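Flilleo Hand-Held Gripper Kit: Frequently Asked Questions

Last updated: January

This page covers the Flilleo two-finger hand-held gripper and the Sternine collection service that can be ordered with it. Pricing is handled by quote and is not listed here.

What is included in the kit?

A single kit contains one gripper, one set of fitted finger pads, one spare set of pads, a charging lead and a printed setup card. A paired kit contains two grippers, left and right, matched at the factory. Paired units share a clock once they have been docked together. Units bought separately can be matched later with the Tanoli desktop utility.

What does the Sternine service add?

Sternine supplies trained operators who record tasks to your written specification, in homes and in workplaces. The standard order is 156 accepted recordings per task. Recordings that fail review are repeated at no charge and do not count toward the total.

How does the finger mechanism work?

Each finger is a linkage that turns on pivot pins and carries a pad at its end. The two sides mirror each other, so the object is centered as the fingers close. Closing force depends on how hard the operator squeezes the grip. There is no motor in the hand-held version.

Can it hold soft packaging?

Film pouches, sachets and wrapped candy are within the rated range. A soft pouch will narrow at the waist under the pads, and the operator should stop squeezing once the pouch no longer slips. Excess force moves the contents toward the ends of the pack and makes the next grasp less repeatable. Upright placement needs a pouch with a base that can stand without support. 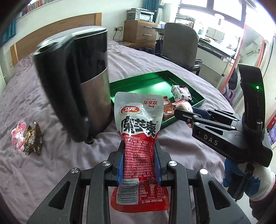 Sadia Marwat: We ran soft packs for two months and the pads held up fine. My complaint is with the spec sheet. It gives one force limit for all flexible packaging, and a half-filled pouch needs a different limit from a full one. Please split that row.

The row will be split in the next revision of the spec sheet. Until then, use the lower value for any pack that is less than full.

Does reflective film cause problems?

Glare hides printed text and can hide the edge of a pack. It does not affect the grip. If your model needs to read labels, ask for diffuse lighting when you place the order. Shiny metal trays and boxes have the same effect and should be listed in the task specification so the reviewer knows to expect bright spots.

Which pads should I order?

The blue textured pads are the default and suit most household goods. The Maltitz smooth pad is available for glass and for polished parts. Do not mix pad types on one gripper. The closing point shifts by 2 mm and the calibration will no longer be valid.

How often do the pads need to be replaced?

Inspect them after every 80 hours of use. Replace both pads together if the texture is worn flat at the tip or if a corner has started to lift. Cleaning is with a damp cloth only. Solvents harden the pad material.

Can tasks be recorded on a bed or other soft surface?

A bedsheet is an accepted work surface. Small items can settle into folds, and the finger tips may catch fabric along with the object. Approach from above, with the fingers opened wide, and close only when both pads are level with the item. Candy with twisted ends should be taken across the body of the wrapper. Flat bars should be taken across the short side.

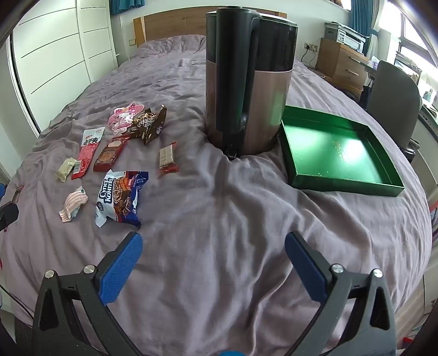 How long does calibration take?

Allow 2 minutes per gripper. Place the unit in its dock, open and close the fingers fully when the light blinks, and wait for the light to stay on. Calibrate again after any pad change.

Does the room need to be cleared first?

No. Ordinary furniture and belongings may stay where they are. Anything carrying personal information should be put away before the session starts, including papers on desks and screens that are switched on.

What file formats are delivered?

Video is delivered as MP4, with finger opening and pose in a separate CSV file. Both share one time base. The Tanoli utility converts them to other common layouts.

What does error 902 mean?

The two grippers in a pair have lost their shared clock. Dock both units, then restart the session. Recordings made after the error appeared should be discarded.

Who do I contact about returns?

Write to Damian Leitner at the Flilleo service desk and include the serial number from the underside of the dock.

14 comments | 9 shares

We use cookies to remember your region and language. Manage settings or accept to continue.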